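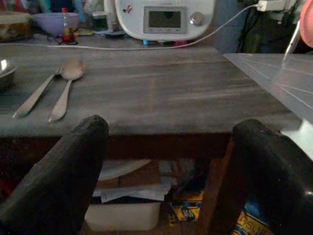 Slide 1: wrist camera, fork and spoon on the table, gripper open.

Hi everybody, thanks for coming back after the coffee. I'm going to talk about house rules for robots that handle stuff in kitchens, and I promise to keep the standards-speak to a minimum (there's a bit around the middle, hang in there).

Leave slide 1 up while I do the intro. Let people look at it for a second before talking.

So, a fork and a spoon, side by side, and the bowl of the spoon is touching the tine end of the fork. If you asked a person to pass you the spoon you wouldn't think twice. For us that little bit of contact is where the first rule comes from. Our rule at Tekulix says: if two items touch, the robot treats them as one problem. It plans for both of them moving, even if it only wants one. We used to let it go straight in, and the second utensil would go skating off across the table. Great fun to watch, terrible to write up.

Pause here, somebody usually has a cutlery story.

Rule two is the one I get teased about. Clear stuff gets listed by name. Look over on the right, there's a big transparent sheet hanging over that side of the tabletop, with the glare on it. I can see it fine, you can see it fine, but I don't want to bet a wrist joint on the depth data agreeing with us. So before a run, the operator writes down every see-through thing within reach: sheets, jars, glasses, all of it. It goes on the same form as the keep-out zones. It takes 2 minutes if you don't argue.

And yes, the glass jar at the back goes on the list too!

Rule three, cables. There's a white one along the back here and a bunch of black ones hanging down on the right. The first draft of our guide just said "keep cables tidy," and Helmut Fröhlich crossed that out in red pen and wrote "tidy for whom?" He was right, so I stole it. The version we use now says no cable inside the planned path of the arm, elbow included, and you check the path, you don't eyeball it. People forget the elbow. I've forgotten the elbow.

Next bit is the speed slide. Don't rush it.

Okay, numbers. When a person is inside the marked area, our cap at the gripper is 200 millimeters per second. When the area is clear we allow up to 300. Those are our own house limits, they are not out of any standard, so please don't go home and quote them as law. You do your own risk assessment, on your own machine, with your own tool on the end of it. Change the fingers and you do it over. I know, I know. We had a long fight about that one with the folks at Presex and we ended up agreeing that a new fingertip counts as a new tool.

If there's a question about forks: yes, anything pointed gets its own line in the assessment. The tines face away from the front edge on this slide, and our guide asks for that at the start of every run. A robot carrying a fork is a robot carrying something sharp, even at low speed.

Then the Gebretsadik checklist. We borrowed the layout from that project and cut it down until it fit on one page. An operator signs it before the first run and again after any change to the table. Moving a bowl is a change. Bringing in another appliance is a change. We tried this out in the Lerorach kitchen in September and the complaint I heard most was that it's annoying, and I can live with annoying.

Skip the incident log slide if we're past the half hour. The short version is that near misses go in the log the same day, with the wrist video attached, and the person who writes it up doesn't get blamed for it.

Last thing before questions: the checklist is on the back table, grab a copy, scribble all over it, and send me what you'd change. I'm especially after wording for the clear-objects line, I've rewritten it 3 times and I still don't like it.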